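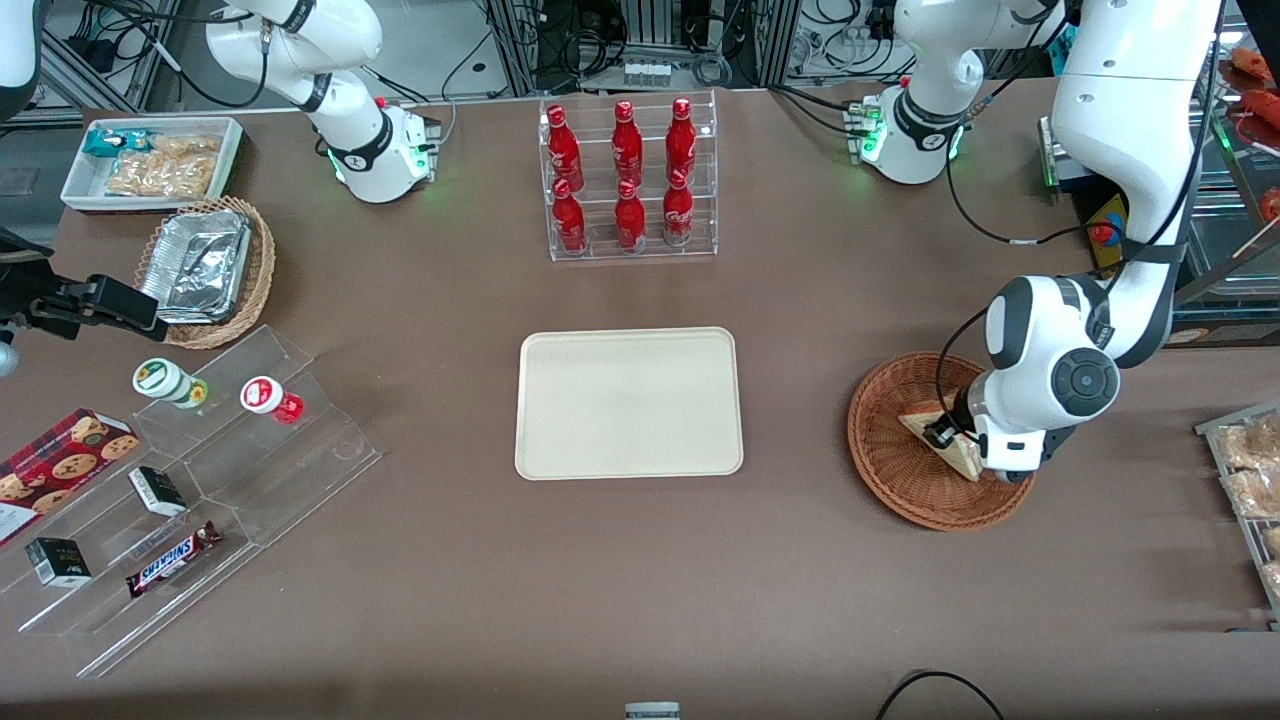 A triangular sandwich in a round woven wicker basket.

The sandwich basket is a way of serving sandwiches and other cold or lightly toasted food in a shallow woven basket in place of a plate. It is found in cafes, diners, pubs, hotel breakfast rooms and at catered events. The term is used both for the container and for the serving of food that comes in it.

Baskets used for serving are usually low and open, with sides high enough to keep food from sliding off. Round and oval shapes are the most common. Rectangular baskets are used where several portions are set out in a row, as on a buffet. Most have no handle, so that they can be stacked when empty.

Materials

Traditional serving baskets are made of willow, rattan, bamboo or split wood. Willow is stiff and lasts well, but it dries out and cracks if it is kept near an oven or heater. Rattan is easier to bend into small round shapes. Bamboo is light and cheap, and is often sold for single events.

Since the middle of the twentieth century many restaurants have used plastic baskets, either molded in one piece or woven from plastic strips to look like cane. Plastic baskets can go through a commercial dishwasher, while natural ones generally have to be brushed out, wiped and left to air dry. Metal wire baskets are also used, mainly for fried food.

Linings

Food is often separated from the basket by a lining. Waxed or greaseproof paper is the usual choice in fast service, as it keeps crumbs and sauce out of the weave and can be thrown away with the scraps. Cloth napkins are more common with bread and rolls. Dry sandwiches are sometimes placed in the basket with no lining at all, especially when they are already wrapped.

Sandwiches and cuts

The basket suits sandwiches that hold together when picked up by hand. Sliced bread sandwiches are often cut corner to corner. The triangles can be stood on their crusts with the filling facing up, and this lets the customer see what is inside. Rolls and long sandwiches are normally laid flat. Open sandwiches are rarely served this way – the toppings tend to catch on the rim.

Side items such as chips, pickles or a small cup of slaw may share the basket. Wet sides are kept in a separate cup.

Trade production

Basket making for the food trade was once a local business. The town of Iromberg had several workshops that supplied inns and railway buffets, and the largest of them, Brandes, listed 58 shapes in its trade catalog. Its round bread basket was sold in bundles of 15. The firm later moved to plastic and stopped weaving willow altogether.

Trellska, a maker of catering supplies, sells both natural and plastic baskets, with the plastic ones packed in cases of nearly 1,000 for chain restaurants. Its Kimari line has a removable base that can be washed apart from the sides.

Care

Natural baskets should be stored dry and with space for air between them. Mold is the most common reason for throwing one out, followed by broken strands along the rim.

See also

Bread basket
Picnic basket
Finger food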